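Kudano Community Health Group
Minutes of the summer meeting, July 7, 2021

In the chair: Ustyna Ostapchuk
Apologies: received from the Väisänen practice, whose nurses were on clinic all evening

1. Minutes of the February meeting

Agreed with one correction. The tick leaflet was printed in a run of 2,000, and the earlier minutes had left off a nought. Sorry to the printers, who must have wondered!

2. Tick season

What a turnout for the woodland walk. Ustyna reported that people stayed well past the end to ask about checking children's hairlines and behind the knees, and several took extra leaflets for neighbours. The tick removers have been so popular that the remaining 600 will go to the two primary schools before the holidays start, along with the bite diary sheets.

There was a lively discussion about whether the leaflet should show the rash at different stages and on different skin tones. Everyone thought it should. The new version will also say more plainly that some people with Lyme disease never get a rash, and that anyone feeling feverish or achy in the weeks after a bite should ring their surgery and mention it.

Action: Ustyna to send the revised wording to the Väisänen practice for checking.

3. Kitchen and refreshments

Tea and squash will be laid on at all the autumn talks, and the kitchen is ours from half past six. Milk to be bought on the day. Please label anything you leave in the fridge and take it home afterwards.

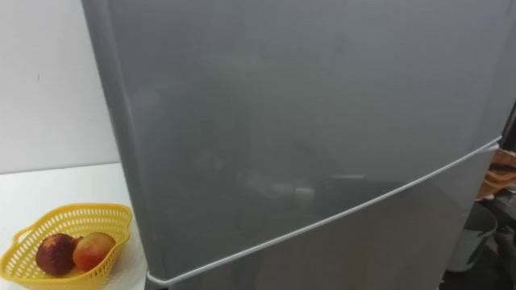 4. Bite survey

The survey closed with 539 replies, which is a marvellous result for a paper form and a link in the parish newsletter. Jaltine has offered to do the data entry free of charge and we accepted with great pleasure. Postcodes will be cut down to the first half before anything is handed over.

Question from the floor: could the results be mapped? Yes, by lane or footpath where people gave one. The Stesto allotments would like a copy for their noticeboard, and we'd love them to have it.

Action: forms to go to Jaltine in one batch, signed for at both ends.

5. Autumn talks

First talk to be on mosquitoes and travel, with plenty on water butts and what to pack. The second is still open. Suggestions so far are flu jabs and bats, and bats had the louder support.

6. Any other business

The display boards need new feet. Stesto may have some spare.

Date of next meeting to be sent round by email.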